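Bench notebook, kitchen chores, Prandton shop
26 October 2025
Entry by Gemechu Tufa

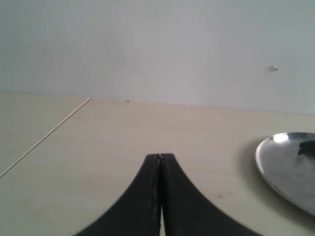
Can a machine put away the silverware in an ordinary house yet?

In a house that keeps everything in the same place, it can do a fair share of it, slowly. In most houses it would need a person in the next room who doesn't mind being called. Forks and knives out of a rack are fine. Anything lying flat on a hard counter is still the weak spot, and spoons are worse than forks.

Notes on flat pickup. A spoon on a bare table has very little edge to get hold of. The fingers have to come down close to the surface without pressing into it, and the rim is curved, so a grip a little off center makes the spoon turn. Haris wants to try going for the handle every time. I agree for teaspoons. For serving spoons the weight is all at the bowl end and the handle grip lets it droop, which matters when the next step is a narrow drawer slot.

Shiny metal is the other half of it. The bowl shows whatever is above it, so the dark patches move when the arm moves. Zubaida's suggestion is to find the outline against the table and ignore what is inside it. Pale table helps. She tried the same idea on pan lids in April and it held up except under the strip light by the door.

Talked with Shoaib about what counts as done. His view is that a chore is done when the person doesn't have to go back and fix it. By that measure we are not there on silverware. We are close on wiping a clear counter and on moving cups from rack to shelf -- those two I would leave running while I ate lunch. Folding towels, no. Loading a dishwasher somebody else has half loaded, no.

Shop-floor side. Rizwan went over to Plenden to look at their parts sorting. They run 3000 pieces between checks, all one size, all arriving the same way up. He came back saying it was good work and not much like a kitchen. The parts there are fed to the machine. In a house the machine has to go and find them, next to the toaster, under a dish towel, wherever they were put down.

Speed. Last session took 9 minutes to clear 10 pieces into the tray. I can do that in well under a minute with one hand. Zubaida says speed doesn't matter if it happens overnight. Possibly true, but her neighbors downstairs may have an opinion about spoons dropping into a metal tray at 3 a.m.

Finger pads. Asked Cesutico for a softer set and a thinner tip. No answer on the thinner tip. If it doesn't come, Haris will file down an old pair and we will see how they wear.

To do:
Handle grip versus rim grip, teaspoons first, same start position.
Repeat with the strip light on and off.
Ask Shoaib whether the Paracha drawer insert is still in the storeroom. The slots are wider than ours.
Write up the cup results properly. Two pages at most -- Rizwan needs them before he goes back to Plenden.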